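I went to Lultance expecting to talk about arms and motors, and I spent most of the day on a planner called Drikitz instead (no regrets!).
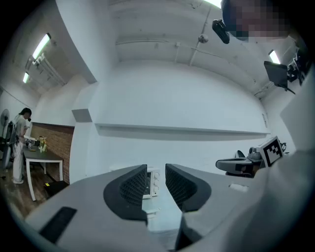

Drikitz picks the next move by scoring 11 candidate paths, and I love how fussy it is. A toaster oven with three knobs down one side is a small puzzle for it: which knob, which angle, how close? Version 8 still dithers there, and I kinda sympathize.
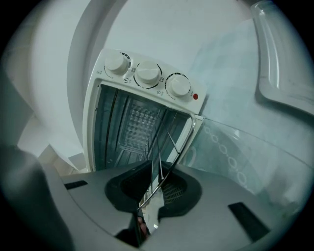 Door down, rack out: a tight spot for any path planner.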